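A thread, for anyone who thinks teaching a machine to pour is glamorous work. I have a mug of tea, a spreadsheet and opinions.

**1/** The job, in full: collect examples of an arm picking something up and tipping what's inside it into something else. Then do it again. Then do it again with the cup moved by the width of a thumb, and write down that you moved it.

**2/** The set is called Trulbridge, after a village I have never been to. The one before it was Flallden. We name them after places so that we sound well travelled in meetings, when in fact we have spent since August looking at the same window blinds.

**3/** Target for Trulbridge is 541 examples. We have 218 that everyone agrees on. We have a further 227 that are in a folder called "discuss". I would like it noted that I did not name the folder.

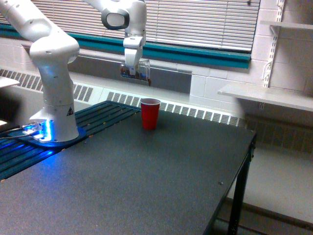

**4/** Most of the arguments are over where an example begins. My view is that it begins when the arm first moves, even if the arm is moving in a way that suggests it has forgotten why it came in. The other view is that it begins with the clear cup already up in the gripper and the red one waiting on the table, and everything before that is throat-clearing. I lost. We trimmed all the throat-clearing. Two weeks later we were asked whether we had any footage of throat-clearing.

**5/** (We had it. I never delete anything. My disk is a museum of hesitation.)

**6/** Things I believed before I started on this:
- that a pour is one action
- that I was a patient person
- that a label like "good" would need no further explanation

**7/** On "good". The first version of our labelling sheet had two boxes, good and bad. The current version has 4: good, good but ugly, bad, and bad but useful. The last of these is by far the most popular and I'm thinking of having it put on my business cards.

**8/** "Good but ugly" is for when everything ends up where it should and you feel slightly ill watching it get there. Long pauses. A wrist that turns the wrong way first, thinks better of it, comes back. I used to throw these out. Then we trained on only the pretty ones and got a policy that was beautiful until the first thing went slightly wrong, at which point it had no idea how to be a person about it.

**9/** Somebody will ask so I'll say it now: yes, I drive a good share of these by hand, and yes, you can tell which are mine. I tip early and then wait. I do the same with ketchup. The model has picked it up, and it is a strange thing to see your own bad habit performed by something that cost more than your flat.

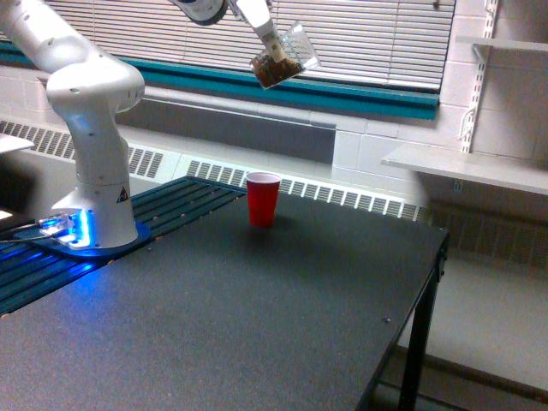
**10/** So now we swap drivers every hour. The idea is that if everybody's habits go in, they average out into something sensible. What we have seen so far is a model that has everybody's habits.

**11/** Speed is the other one. After lunch, everyone pours faster. You can plot it. I did plot it. The chart was received coolly by the after-lunch people.

**12/** A short word on variety, which is what every reviewer asks for and what every tired driver quietly avoids. Left alone, a human will put the cup back in the same spot all day. It's a lovely spot. We all like it. The model likes it too, and will go there whether or not there is a cup.

**13/** Fix: a sheet of random positions, printed out, ticked off one at a time. Low tech, mildly humiliating, works better than anything clever we tried. The clever thing was called Dramora and it was a script for choosing positions. It chose one that was off the table.

**14/** I do miss Dramora a bit.

**15/** We also vary what gets picked up, because a model that has only ever met one kind of container will treat everything in life as that container. Stiff things are easy. Floppy things are a different trade altogether. A cup keeps its shape while you're making your mind up, and a bag has plans of its own.

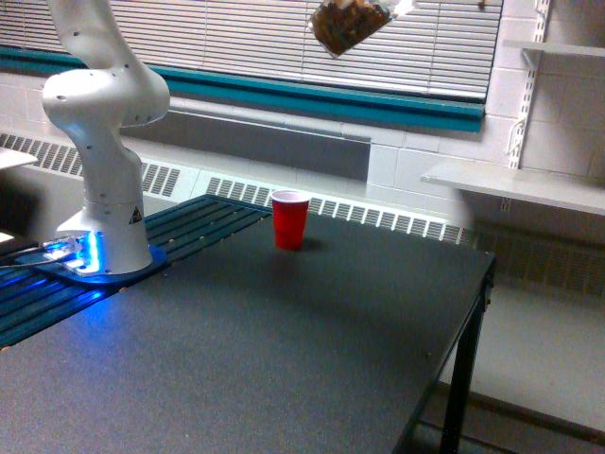
**16/** The label sheet does not cope well with floppy. There's a column for grip angle. What is the angle of a thing that changes shape when you hold it? I have been writing "yes".

**17/** We borrowed a better sheet from the Esfahani project, which did a great deal of work with soft objects and came out of it with eleven columns and a haunted look. I've kept five of the columns. I'm told the others will make sense to me by spring.

**18/** If you are starting your own collection, the only advice I'd swear to is to write the notes at the time. "Odd one, see earlier" is a real note of mine. Earlier than what? See where? I have watched the example over and over and it seems perfectly normal, which worries me more.

**19/** Also: agree what counts as the end. We stop when the arm is back at its rest position. For a while half of us were stopping when the pour finished, so the model learned that about half the time, once you've poured, you simply cease.

**20/** Tomorrow is the "discuss" folder. All 227 of them, one at a time, with a vote on each. I've asked for biscuits to be provided and been told to put it in the sheet.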